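Home Grippers Arms Controllers Simulation Support Basket

Esa Two-Finger Gripper: bench and simulation evaluation kit

By Elaine Arruda
October
4 min read

The Esa evaluation kit is for people who want to compare a two-finger gripper with the one they already have before they order a full set. It contains one gripper, a coupling plate, a cable, a set of spare fingertips, and a license for the Tallance scene pack, where the same gripper can be run on a simulated arm. The kit is lent for ten days. You can buy it at the end of the loan or send it back in the same case.

What is in the case

Esa gripper body with parallel linkage
Coupling plate and screws
Cable, 5 m
Fingertips, 4 pairs (two hard, two soft)
Tallance scene pack, one seat
Printed quick start sheet

The quick start sheet covers wiring and first power-up only. Everything else is in the manual, which is on the support page. Please read the section on payload before you mount anything. The coupling plate and the cable both count toward the payload of your arm, and small arms run out of margin faster than people expect.

Running the comparison

We suggest doing the simulated tests first. They cost nothing but time, and they show early on whether your approach angles are any good. The scene pack loads with the arm parked and the gripper open. From there you pick a task, set the closing force and speed, and start a batch. Each batch writes a plain log with the target pose, the finger gap at contact, and whether the object stayed in the grip through the lift.

The tabletop scene is the one most people begin with. A yellow cube sits on a round gray table beside a tan plate that holds an irregular blue-and-white object. The cube is the easy target. It has flat parallel sides, and if your camera calibration is off you will see it in the cube results before anywhere else. The irregular one takes more planning, as the fingers have to come down inside the plate's rim and close on a shape with no obvious pair of flat faces.
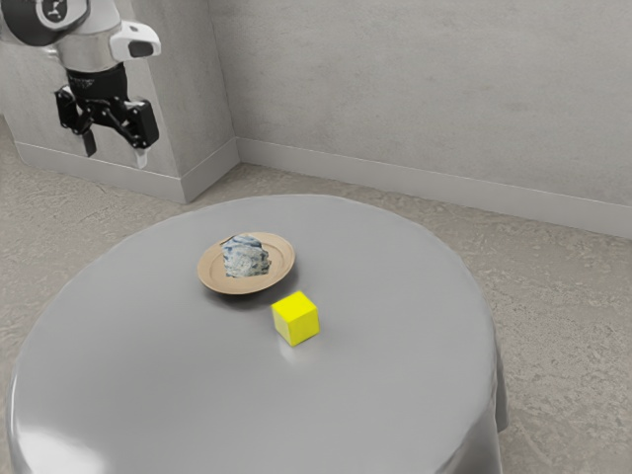
Oddur Holst wrote to us that he would run the plate task before the cube, whatever the manual says. He had tuned his closing force on the cube for most of a Sunday and then had to throw the setting out once he moved to the uneven shape. His advice was to find a force that works for the hard case and check afterward that it still works for the easy one.

That is a fair point, and the pack lets you run the tasks in any order. The manual starts with the cube for the sake of calibration, so if you skip ahead, do the camera check by itself first. It is under Tools in the scene menu.

Closing force is set in six steps. Step 1 is meant for thin packaging and is too light for most rigid parts. Step 4 is the default. Try each step with the hard fingertips before you change to the soft ones – the soft pairs give way a little at contact, and the reported gap will not match what you logged earlier. Keep separate logs for each pair.

Moving to the real arm

Results from the scene pack are a starting point. Friction in particular will differ, and so will the behavior of anything that bends or crumbles. Start at half the speed you used in simulation, keep the approach path the same, and raise the speed once you have ten clean lifts in a row.

The Keskin controller reads Tallance settings files directly. For other controllers, export the settings as text and enter the values by hand. There are five of them: force step, closing speed, opening width, approach height and hold time.

If the gripper faults during a close, release it from the controller and do not pull the fingers apart. The linkage can be moved by hand only with the power off.

Known limits

The scene pack supports one arm per scene. Liquids are not modeled. Custom objects can be imported, but you have to give the mass and friction yourself, and a wrong mass is the most common cause of odd results sent to our support desk. Cloth objects load but do not fold correctly in this version.

Loans and returns

Loan kits ship from our Rumivcombe workshop. The ten days start when the case arrives. Worn fingertips are expected and not charged for; a bent linkage is. Put the gripper back in the foam with the fingers open, and coil the cable loosely in the lid pocket.

To reserve a kit, send us the model of your arm, the controller you use and the weight of the heaviest part you plan to lift.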